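Distotico Collections Store to Close Public Desk in February

Desk users are asked to place requests for loans and small-parts storage before the closure begins. 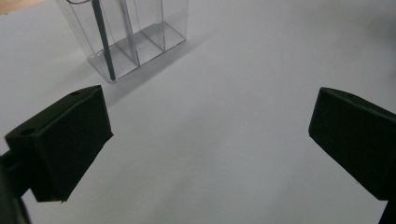
Volume 31, No. 4

The Distotico Museum Service will close the public desk at its Dalleck store for most of February while the study collection is moved to new shelving on the upper floor. Requests already received will be filled before the move starts. New requests may be sent by mail or left in the box at the Cirno Street entrance, and will be answered in the order they arrive.

The study collection holds 700 items on open loan to schools and local history groups, chiefly buttons, trade tokens, printing type and mineral samples. Borrowers with items due during the closure do not need to return them early. All such loans have been extended to the end of March, and no late fees will be charged.

Small items are to be stored in divided clear containers, with labels on the outside, so that staff can check contents without handling them. The printed catalog will be revised to match the new shelf numbers - the old numbers will remain valid for one year.

The Yuan Reading Room is not affected and will keep its usual hours, opening at 2 p.m. Visitors who wish to use the microfilm reader should reserve a place in advance. Groups of more than four are asked to write to the education office, as the side stairs will be in use by the movers.

The desk will reopen in March with the same telephone number and mailing address.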